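Subject: Re: [Trornham-kitchen] Bowls for the shared supper

Hello all, 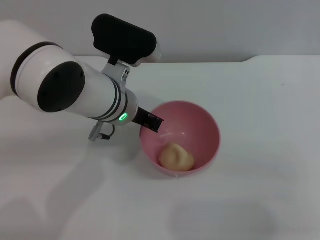 I've been meaning to answer Kristof for ages and then last night I finally got the cupboard sorted, so here goes. Short version: yes to the pink bowls! Yes to as many as we can get!

Kristof Groen wrote:
> Does anyone have a view on bowls for the July supper? Flevoten
> have the plain ones again, but I keep coming back to colour. The
> tables in the hall are so pale that everything white vanishes on them.
> We need 50 at least, 60 if the Brenden lot come. Also, is anyone
> attached to the old glass ones? They weigh a ton.
> Kristof

I'm so with you on colour. A pink bowl on a pale table looks cheerful before you've put a thing in it, and once there's something green in there (peas, a cucumber salad, whatever's going) it's lovely. I had one out at home all week and kept finding excuses to use it — soup, then plums, then my keys.

On numbers, I'd go for 60. We had almost that many last time and ended up eating trifle out of mugs, which I rather enjoyed, but Karras didn't.

The glass ones can go as far as I'm concerned, except the 2 big ones with the lip, as they're perfect for dressing salad. I can store the new bowls at mine if they stack. Do they stack? Kristof, could you check before you order?

And if anyone has a good recipe for cold noodles, please send it. I've got sesame oil to use up.

Marian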